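# Dumthorpe Knot & Net Words

Hello, and welcome! Ruth Cuadros and I started this little word list in June, mostly so her students would quit emailing us the same questions, and it has grown into 2,595 entries on how people talk about nets, knots and mending (far more than either of us had planned).

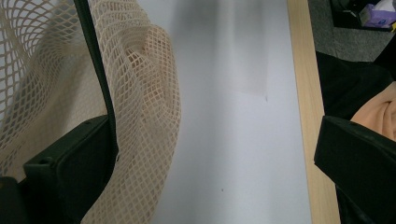

Each row in `words.csv` has a term, a plain meaning, the region where we heard it, and a note if Ruth had an opinion, as she often does. Spellings follow the speaker, so please don't "fix" them!

## Known gaps

- 193 entries still have no region.
- The Flenach terms came from a single notebook, and 14 of them are hard to read.

Corrections are very welcome, even tiny ones. Just open an issue and I'll get to it after supper.

Makis Christodoulou, August 22, 2019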